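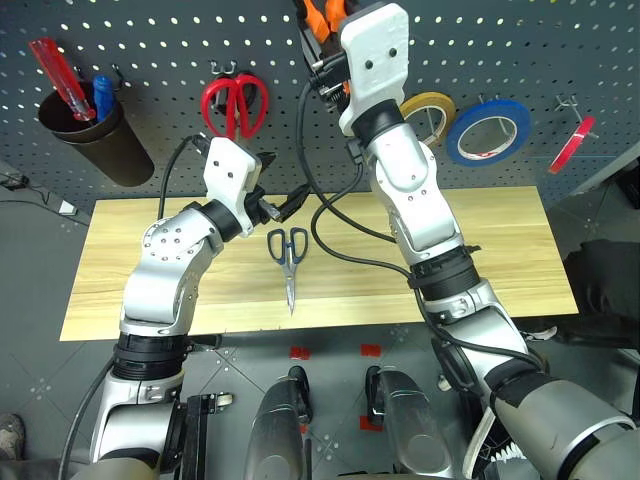

Do you need the expensive pliers?

December 6, 2018

Every tool review I read says to buy once and buy well. Fine, but the people writing them seem to get their tools free. I paid for mine, so I'm allowed to grumble.

In April I bought the Curkano pair because the bloke at Frimpong Hardware swore by them. Lifetime warranty, he said. I read it at home. It covers "defects", excludes wear, and you pay the postage. Whose lifetime, I'd like to know?

My old Gilter pair cost 18 dollars and has cut fencing wire for 3 years. The new ones cut the same wire. Are they nicer to hold? A bit. I can't say my wrist has noticed, whatever the packet claims about fatigue. 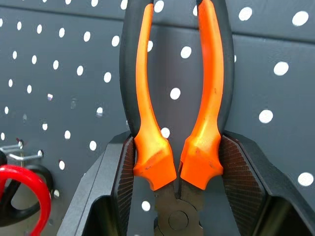
What about the colour?

Bright grips are meant to stop you losing tools in the grass. I've lost 2 pairs with bright grips, both in grass. Maybe I'm the defect.

I'll keep using the Gilters till the jaws go. If yours have lasted longer than the warranty, leave a comment, and tell me what you paid.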